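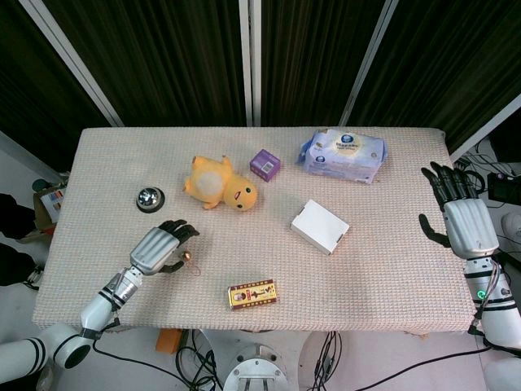

2022-03-17

I finished the blanket on Monday night. It took me 17 weeks, which is longer than I planned, but I only knit in the evenings and I took most of the holidays off.

The pattern is called Sistholm. It's a plain baby blanket with a garter border and a small basketweave in the middle, and it's written for worsted weight. I bought it in October when my sister told me she was expecting. I had made scarves and one hat before this, so a blanket seemed like a fair next step. You cast on 144 stitches if you follow the pattern as written. I dropped a repeat on each side to make it narrower, and I'd do the same again. Most of the baby blankets I've been handed over the years were too big to use in a stroller.

The yarn is Wundham, the wool and cotton blend, in a light gray. I picked it because it can go in the washing machine on cold. My sister will not hand wash anything and I wouldn't ask her to. It splits a little if your needle tips are sharp. I started on metal needles and switched to wood after the first few inches, and it went much better after that.

I made one real mistake. Row 44 is where the basketweave is supposed to shift over, and I missed it. I didn't see it until I was a good five inches past. I laid the thing out on the bed and looked at it for a while and thought about leaving it alone. Then I asked Howard Dawber, who runs the Tuesday night table at the yarn shop, and he told me to rip it out. He said I'd see it every time the baby had the blanket on her. So I ripped it out. It cost me nine evenings.

If you've never ripped back that far, put in a lifeline first. Thread a piece of smooth scrap yarn through every stitch on a row you know is good, then pull the needle and unravel down to it. I used dental floss, the unwaxed kind. Count your stitches when you get them back on the needle. I came up one short and found it sitting two rows down.

After that I put in a lifeline every 14 rows and never needed one of them.

Blocking was easy. I soaked the blanket in the tub with a capful of wool wash, rolled it in towels, and stepped on the roll to get the water out. Then I pinned it flat on the guest bed with the window cracked. It took two days to dry. It grew more than I expected, a couple of inches in length and almost nothing in width. My swatch hadn't warned me about that, but my swatch was small and I didn't wash it. Next time I'll wash it.

I have most of a ball left over. There's a hat pattern called Susier that might use it up, though the decreases look fussy and I haven't decided. I also owe Eilif Sjögren a pair of mittens from a bet last summer. He wants them in dark green and he has large hands.

The shower is in three weeks. I need to weave in the last four ends and find a box the blanket fits in without folding it too hard.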